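홈 | 새 글 | 장비·예산 | 공정 | 중고 장터 | 로그인

양팔 로봇으로 티셔츠 개기, 첫해 예산을 어떻게 잡아야 할까요

작성자: 구겨진소매
조회 2,447

단체 티셔츠를 인쇄해서 개어 보내는 작은 업체에서 일합니다. 지금은 사람이 전부 손으로 개는데, 내년 예산에 탁상형 양팔 로봇 한 조를 넣을 수 있는지 검토해 보라는 말을 들었습니다. 당장 생산에 쓰겠다는 건 아니고 첫해는 시험용입니다.

견적은 두 군데서 받았습니다. Carnska는 팔 두 대, 그리퍼, 손목 카메라까지 묶어서 894만 원입니다. 설치는 직접 해야 하고 교육은 없습니다. Onberg는 팔만 따로 팔고 카메라와 거치대는 알아서 구하라고 합니다. 대신 부품을 낱개로 살 수 있습니다. 총액은 아직 안 나왔습니다.

작업은 나무 테이블 위에서 반팔 티셔츠를 개고 옆에 쌓아 두는 것입니다. 색은 흰색, 검은색, 남색, 빨간색이 많고 가슴에 큰 글자가 인쇄된 것도 있습니다. 작업 모습은 아래와 같습니다.

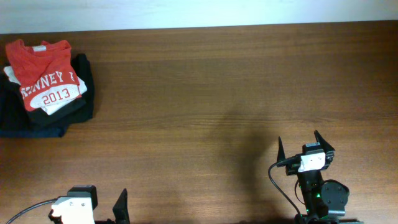
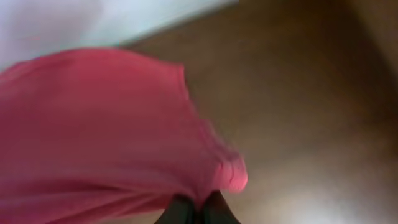
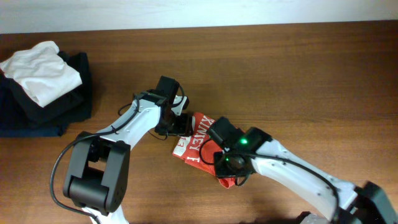

궁금한 것은 세 가지입니다. 우선 본체 말고 따로 잡아야 하는 항목이 무엇인지. 그리퍼 손가락은 기본품으로 시작해도 되는지, 처음부터 천 전용을 사야 하는지. 그리고 예비 부품을 본체와 같이 주문하는 게 나은지 고장 나면 그때 사는 게 나은지요.

결재는 7월에 올려야 합니다. 한 번 올리면 그해에는 추가가 어려워서 빠뜨리는 항목이 없었으면 합니다. 사무실 한쪽에 놓을 거라 공압은 못 씁니다. 전기만 됩니다.

작성자: 셋째서랍

수건하고 티셔츠로 비슷한 걸 해 본 사람입니다. 본체 가격만 보고 올리면 거의 모자랍니다. 저희는 본체 외에 213만 원이 더 들었습니다. 내역은 대략 이렇습니다.

- 테이블과 고정용 클램프. 테이블이 흔들리면 위치가 매번 틀어집니다. 상판이 얇으면 클램프 자리에 보강판도 필요합니다.
- 위에서 내려다보는 카메라와 거치대. 손목 카메라는 천에 가까이 가면 화면이 천으로 꽉 차고, 움직이는 동안에는 흐려집니다. 전체를 보는 카메라가 따로 있어야 옷이 어디 있는지 압니다.
- 조명. 저희는 처음에 안 샀다가 나중에 샀습니다. 한쪽에서만 빛이 오면 팔 그림자가 작업면에 길게 생기고, 검은색이나 남색 옷은 접힌 선이 잘 안 보입니다. 확산판 달린 것으로 두 개, 양쪽에 두세요.
- 컴퓨터. 기존 것을 쓸 수 있으면 빼도 되는데, 카메라가 여러 대면 USB 포트와 대역폭부터 확인하세요. 허브 하나에 다 꽂으면 끊깁니다.
- 케이블과 케이블 정리대. 금액은 작습니다. 케이블이 팔 옆으로 늘어지면 옷에 걸립니다. 여유 길이를 두되 관절 가까이에서 한 번씩 잡아 주세요.

그리퍼는 기본품으로 시작하셔도 됩니다. 얇은 천은 끝이 뾰족한 손가락이 가장자리를 집기에 낫고, 대신 두 겹을 같이 집는 일이 자주 생깁니다. 저희는 손가락 끝에 얇은 고무를 붙여서 썼고 78장을 갠 다음에 처음 갈았습니다. 천 전용 손가락은 몇 달 써 보고 정하세요. 두 번째 해 예산에 넣어도 늦지 않습니다.

예비 부품은 본체와 같이 주문하는 쪽을 권합니다. 그리퍼 쪽 서보 모터 두 개, 손가락 한 벌, 케이블 한 세트면 됩니다. 배송 기다리느라 3주를 세워 둔 적이 있습니다. 어깨 쪽 모터는 비싸니 고장 나면 사세요.

인쇄 면은 시험용 불량 셔츠로 먼저 해 보시고요. 글자 위를 집으면 자국이 남는 잉크가 있습니다.

작성자: 월말정산

그냥 사람 쓰는 게 쌉니다. 저희도 알아보다가 접었습니다. 옷 개는 판 있잖아요, 플라스틱으로 된 거. 그거 몇 개 사세요.

작성자: 모서리부터

윗분 말씀도 생산 기준이면 맞는데 시험용이라고 하셨으니 따로 봐야 할 것 같습니다. 견적 비교에 대해서만 적습니다.

Carnska 묶음은 설치를 직접 해야 하니 인건비를 넣으세요. 저희는 팔 조립과 보정에 한 사람이 나흘 걸렸습니다. 동작을 가르치는 시간은 그것과 별개입니다. 사람이 조종해서 시범을 모으는 방식이라면 조종용 장치가 묶음에 포함인지도 꼭 물어보세요. 빠져 있으면 금액이 꽤 달라집니다.

Onberg처럼 따로 사는 경우에는 카메라 브래킷이 문제입니다. 나사 구멍 간격이 안 맞아서 저희는 브래킷을 출력해서 썼습니다. 출력기가 없으면 외주비를 적어 두세요.

공간도 확인하셔야 합니다. 팔 두 대가 옷 한 장 위에서 만나야 하니까 받침 사이 간격이 너무 넓으면 가운데에서 손이 안 닿고, 너무 좁으면 팔끼리 부딪힙니다. 갠 옷을 쌓아 둘 자리도 닿는 범위 안에 있어야 합니다. 도면에 도달 거리를 원으로 그려서 보내 달라고 하면 업체에서 보내 줍니다. 쌓을수록 높이가 올라가는 것도 같이 물어보세요.

예산서에는 소모품을 별도 줄로 넣는 게 좋습니다. 장비비에 합쳐 놓으면 나중에 손가락 고무 하나 사는 데도 사유서를 쓰게 됩니다. 예비비는 본체의 1할로 올렸습니다.

작성자: 구겨진소매

답변 감사합니다. 조명과 위쪽 카메라는 생각을 못 했습니다. Carnska에 문의하니 조종용 장치는 별매라고 합니다. 견적을 다시 받기로 했고, 소모품은 따로 한 줄 잡겠습니다. 옷 개는 판은 이미 쓰고 있습니다.

인쇄 잉크 자국은 불량품이 좀 모여 있으니 그걸로 확인해 보겠습니다. 혹시 어깨 쪽 모터 가격 아시는 분 있으면 덧붙여 주세요.

문의하기 | 이용 안내 | © Grarndale 장비 게시판 | 맨 위로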